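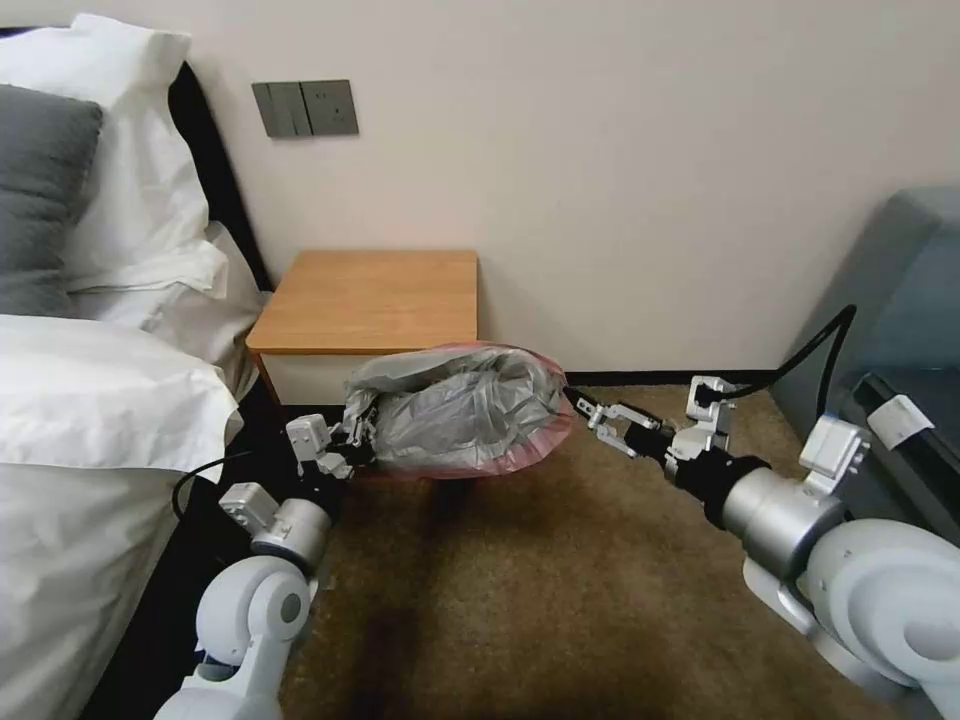 Jevance arranges overnight stays for passengers who are joining or leaving a ship. The company was formed by former port agency staff who had seen how often a long-planned voyage began with a late train and a poor night's sleep. We do not sell cruises, and we are not owned by any cruise line. Our work begins when a passenger leaves home and ends at the terminal door, and it resumes in the same way on the return. The rooms we book are kept simple. A bed made up with crisp white linen, a small wooden nightstand and a plain, quiet wall are worth more to most of our guests than a view of the harbour, and our inspectors are instructed accordingly.

Home About Us Ports Luggage Group Bookings Contact

Our Ports

The company maintains its principal office in Loltmont, where it also operates the Follex, a guest house of 30 rooms within walking distance of the passenger terminal. Breakfast at the Follex is served from an early hour on embarkation days, and guests may remain in the lounge until their boarding time. A second office in Abera opened to serve the growing number of ships that end their season there in November. In both ports we also hold agreements with independent hotels, each of which is visited before it is offered to passengers and again every year thereafter.

Luggage and Transfers

Cases are labelled at reception with the ship's name, deck and cabin number and are taken to the terminal by our own vans. Passengers who prefer to keep their luggage with them may do so - there is no difference in price. Transfers are timed to the boarding slot printed on the passenger's ticket. If a ship is delayed, the duty manager will contact every affected guest by telephone and will extend the room where the hotel is able to allow it.

Passengers who use a wheelchair or other walking aid are asked to tell us at the time of booking. An adapted vehicle is available in both ports and carries no supplement.

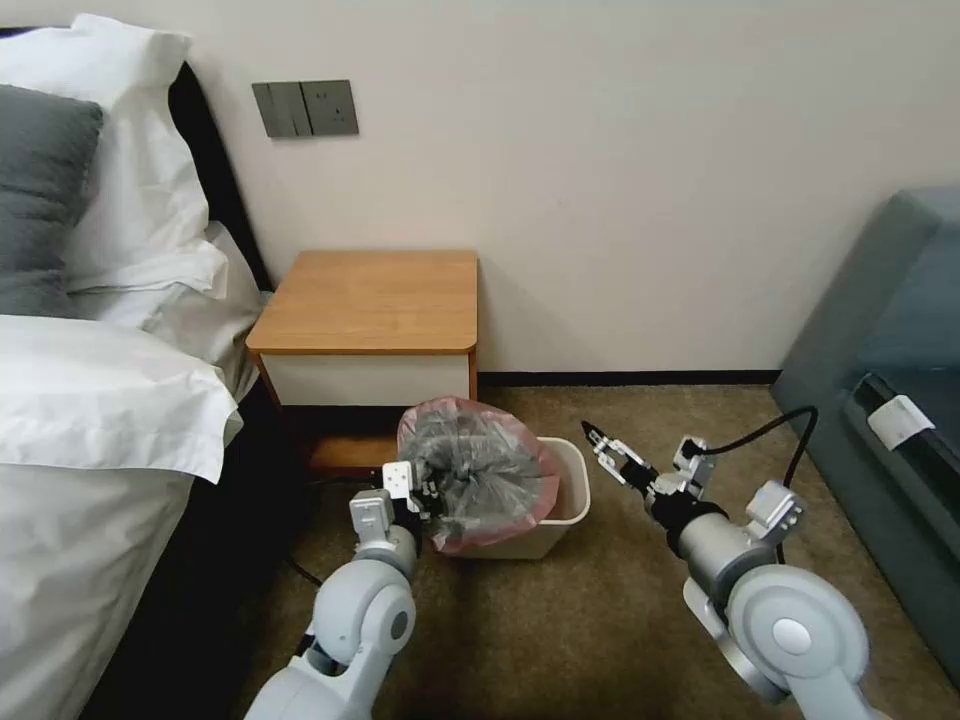
One regular guest wrote to us that the night before sailing had become a proper part of the holiday, and that she now books the hotel before she chooses the ship. She added that she would welcome a later breakfast on the morning of return. That request has been passed to the Follex, and late breakfast is now offered on disembarkation days.

Groups

Parties of up to 200 passengers can be accommodated across our partner hotels. Groups of more than 50 are assigned a coordinator, who remains with the party until boarding is complete. Clubs and societies should apply in writing to the Loltmont office - provisional rooms are held without deposit while the booking is considered.

Our offices are closed on public holidays, but the duty telephone is answered whenever a ship is in port.

Page last reviewed August 28, 2022

Print this page E-mail this page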